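Powder coat lifting at weld joints on wire trays: pretreatment or cure?
Finishing and Coatings > Small Shop

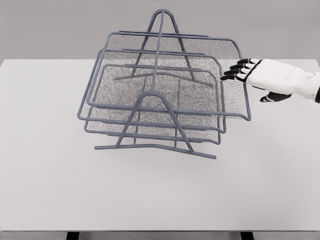

Original post

jelten_finish
Three-tier desk organizer, round rod frame with mesh tray floors, gray matte polyester powder. Mild steel throughout, resistance welded. Batch size is 336 pieces. After June shipments I started getting returns with the coating lifting at the joints where the mesh meets the lower rail. Flats and long rod runs are fine. Crosshatch on a test plate run with the batch passes.

Current process: alkaline wash, rinse, iron phosphate, rinse, dry-off, spray, cure. Oven is set to 400 F for 20 minutes. Any ideas before I change three things at once?

Replies

kv_rinse
What is the conductivity of your final rinse? Lifting limited to joints usually means something is trapped there. Mesh against rod is a capillary. Phosphate salts sit in it, dry, and end up under the film.

jelten_finish
Last reading was 555 microsiemens. City water, no DI.

kv_rinse
That is high for a final rinse on anything with crevices. I would want it well under 100. Put a DI mist after the last rinse and retest before touching the oven.

oldoven
Disagree on the order. Is 400 F the air temperature or the metal temperature? Most data sheets give the cure time at part metal temperature. A test plate hanging alone heats differently from a full rack, so a pass on the plate tells you little about parts in the middle.

jelten_finish
Air. I have never run a probe on the parts.

oldoven
Then you don't have a cure schedule, you have an oven setting. Clip a thermocouple to a weld joint in the center of the rack and log it.

kv_rinse
Undercure would show up on the rods too. He said the rods are fine. Do an MEK rub on a rod and on a tray corner. If both hold, cure is not the problem.

oldoven
The joint has more mass than the rod next to it and comes up slower. On light wire the difference is small, I'll give you that. The rub test is fair.

N. Yalçınkaya
We coat similar trays at Lornance. Two points not raised yet.

1. Weld oxide. Iron phosphate does not remove it. If the joints are blue or brown before wash, the powder is bonded to scale and will come off with the scale. Acid pickle or a light blast.

2. Faraday cage effect. Inside corners where mesh meets rail get thin film at high voltage. Drop the gun to 30 kV for the corners, then go back up for the outside. Thin film at a crevice fails first in humidity.

jelten_finish
Joints are brown before wash on most pieces. I assumed the cleaner took care of it.

N. Yalçınkaya
It takes the oil. The oxide stays.

kv_rinse
Agree on the oxide. Still fix the rinse.

flasaretti_b
Why not switch to e-coat primer and stop fighting the corners? Our supplier quoted it for a wire basket line and the returns went away.

oldoven
For 336 pieces? The tank minimum will cost more than the trays.

flasaretti_b
Job shop, not in house. Depends on what is near you.

jelten_finish
Update. MEK rub held on both rod and corner, 50 double rubs. Probe at a center joint reached 392 F and stayed there for 14 minutes. The powder sheet asks for 10 at 390, so cure is inside the window. I pickled 157 frames from the next batch and left the rest as before, same rinse, same rack. Both groups go into the humidity cabinet tonight.

kv_rinse
You left the rinse at 555?

jelten_finish
For this run, yes. One variable at a time. DI cartridge is on order from Kütt.

oldoven
Log the probe on the edge positions as well. 392 in the center can mean overbake outside.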